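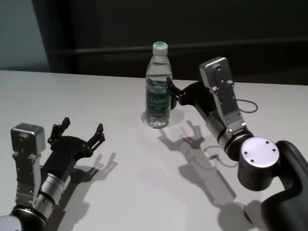

How does a person teach a robot to pick something up?
In most current work, an operator moves the robot's arms from a distance, or guides them by hand, while a computer records every motion along with the view from the robot's cameras. The recordings, called demonstrations, are then used to train a program that attempts the task without an operator.

Patience by the Hour

At nine on a Tuesday morning, the demonstration room of the Brillcombe Institute is nearly silent. Lowri Ifans sits at a pair of small control arms, each built to the same proportions as a larger arm on the robot. When her wrist turns, the robot's wrist turns with it. She completes a reach, returns both arms to their starting position, and begins again.

The Institute, which occupies two floors of a former printing works in Lornville, opened its teaching program in December. Its present collection, known internally as Serrano, contains 2,288 demonstrations recorded by a staff of six operators. Each operator completes a training course of 58 hours before any recording is admitted to the collection.

"New operators are often very quick, and we ask them to slow down," said Deirdre Fitzgerald, who directs the program. "A hurried motion can reach the object perfectly well and still be a poor lesson. The robot will learn the hurry along with everything else."

The tasks themselves are modest. A two-finger gripper approaches a bottle of water on a white table, and the operator must judge the height of the fingers, the angle of the wrist and the moment to close. Clear plastic is a demanding material for a camera, which may see the table through the bottle or mistake a bright reflection for an edge.

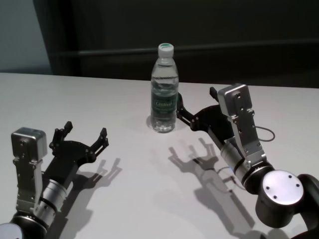
Operators are therefore instructed to vary their approach. Some reaches are made low and some high, and the object is moved between recordings so that the program does not simply memorize one path. Sarita Kanaujia, who reviews the recordings, rejects those in which the operator hesitates for long periods or corrects the same motion several times. A single clean correction is usually kept. Programs trained only on flawless work, she explained, have little to draw upon when a grasp begins to go wrong.

Guiding the arms by hand remains part of the course. Trainees spend their first sessions holding the robot's wrist directly, with the motors relaxed, in order to learn where the joints reach their limits. Babar Virk, a former piano technician who joined the staff last year, considers these sessions the most useful of all. At the controls, he noted, an operator cannot feel how firmly the gripper is pressing and must rely on sight alone.

The Institute plans to add 400 further demonstrations to Serrano before work begins on a second collection, Wulon, which will concern tasks requiring both arms – unscrewing a cap while holding the container steady, for instance. Leilani Mahmoud is preparing the written instructions. Her current draft devotes four pages to the position of the operator's chair, and she expects it to grow longer after the next round of trials.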